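4. What the visitors did once they got there

4.1 Getting to the villages

I'll start with the part of the fieldwork that surprised me most, and it has to do with the bus. When I planned this study I figured I would be writing about churches, stone lanes and the little museum in Mostyn, the stuff that shows up in every brochure. Instead I have a whole notebook of people talking about timetables. Of the 353 visitors who filled out my questionnaire, the ones who came by public transportation had a lot more to say than the drivers did, and most of it was about the ride (some of it pretty colorful, and I have left those bits out).

The route is simple enough on paper. You leave the rail station at Prostell, change buses at Runatero, and then it's a slow climb to Mostyn and on to Kenitz, where the road ends. The change at Runatero is where things go wrong. In season the wait is 20 minutes, and people told me they didn't mind that at all – there's a bakery across the street and a wall to sit on. Out of season the second bus doesn't always meet the first, and the notice saying so is posted inside the ticket office, which closes at lunch. I missed that connection myself on two of my own trips, so I can't claim to be neutral here.

Does this matter for a paper on heritage travel? I think it does. Earlier in the paper I argued that a village visit gets talked about as if it begins at the old gate, and my respondents just didn't see it that way. They folded the trip up the valley into the visit. People who had a good ride wrote warmly about Kenitz even when it rained and the tower was locked, and people who got stuck wrote grumpy comments about a place they had hardly seen.

4.2 Time spent in each village

Mostyn and Kenitz are close together and they look like they should draw the same crowd. They don't. Visitors to Mostyn stayed for nearly two hours, and a good share of that went to lunch. In Kenitz the stays were all over the map. Some people walked up to the church, took a few pictures and went straight back down for the next bus. Others were still there at dusk, and those were mostly people who had run into somebody local and gotten to talking.

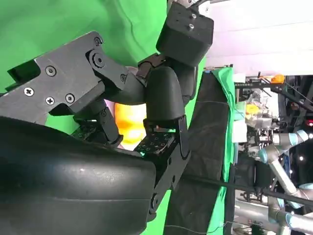
Figure 2. Black hand with a jointed finger linkage, close view; green backdrop cloth behind.

I tried pretty hard to explain that spread with the things I had asked on the questionnaire, and I didn't get very far. Age didn't do much. Neither did distance traveled, or whether the person had been to the region before. What did seem to go along with a longer stay was a very plain question I almost cut from the form, the one asking if you had sat down anywhere. Kenitz has benches in the lower square and hardly any farther up, so folks who headed straight for the church passed the only comfortable spot in the village in their first few minutes. By the time their feet hurt they were ready to go home!

I want to be careful with this. Sitting down takes time, so of course people who sit down stay longer, and a questionnaire handed out at the bus stop can't tell me which came first. I also suspect that I missed the quick visitors who came by car, since the parking lot in Kenitz is behind the old wash house and I was standing on the other side of the village. In Mostyn the lot and the stop are right next to each other, so the two samples aren't quite alike, and I've kept the comparison loose for that reason.

4.3 What people wanted more of

The last question on the form was open, with a few blank lines and the words "Anything you would have liked?" I sorted the answers by hand, on my kitchen table, twice. The first time I used the headings from my pilot round the September before, and they didn't fit (I had a heading for audio guides and practically no one brought them up). So I threw them out and let the answers make their own piles.

The biggest pile was about food outside of lunch hours. Next came public restrooms, then signs. The requests for signs were interesting to me, because people weren't asking for more history. They wanted to know how far it was to the top, whether the lane went through, and if the door in front of them was one they were allowed to open. One woman in Mostyn wrote that she had stood outside the old granary for ages before a boy on a bike told her it was the museum.

There was also a small pile I didn't know what to do with, made up of people who wanted nothing at all. They liked that Kenitz was quiet and a bit of a pain to reach, and several asked me, quite firmly, not to write anything that would bring in tour buses. I read those answers out at a meeting with the valley tourist office and got some laughs, but I've kept thinking about them since. Any fix to the connection at Runatero will change who comes up the road, and I don't have before-and-after numbers that could say by how much. The winter timetable is the obvious place to look next, and in section 5 I go through what the bus company was willing to share about it.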